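Gripping the Awkward Stuff

Friday, September 4, 2020
By Colm Hanrahan

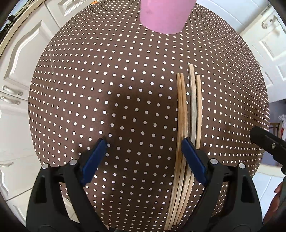
Curved strips on a fabric-covered ball, from the hand-held gripper.

Most demonstrations of robot handling begin with a cube on a table. The Oltell project, run from a converted dairy in Honholm, began there too and abandoned the cube in August. A cube has flat, parallel faces, and a person teaching with a hand-held gripper closes on it the same way every time. The recordings are tidy and teach the machine little about angle.

The replacement tasks use curved and yielding things. Thin wooden strips have to be picked up and laid side by side on a large ball covered in polka-dot fabric. Each strip follows the curve, so the approach that suits one end is wrong for the other. The operator turns the wrist between grasps and the camera on the tool turns with it. The regular pattern helps here: dots crowd together towards the edge of the ball, which gives the software a usable cue to the slope of the surface.

Oltell records in ordinary rooms. A kitchen brings white cupboard doors, silver handles and a tiled floor into view, and the learned controller must cope with all of it. An operator completes 20 to 22 demonstrations in a session before accuracy drops. By the end of August the team had 251 usable recordings of the strip task.

The alternative is remote control. Wakano, which supplies the arms, favours a leader-and-follower arrangement in which the operator moves a small arm and a larger one copies it. Every joint angle is logged directly, and the robot is never shown a movement it cannot make. The cost is speed. In Oltell's comparison, a strip placed by remote control took 2 minutes, much of it spent correcting the wrist. By hand the same placement was quicker, but some paths had to be discarded later as out of the arm's reach.

Force remains the weak point of both methods. A person feels a strip begin to bend and eases off, and a camera records very little of that. The next version of the tool, built with the Mulligan workshop, will carry a load cell behind each jaw. Recording with it is due to start once the cells have been calibrated.

Contact the features desk | © 2020 All rights reserved | Back to top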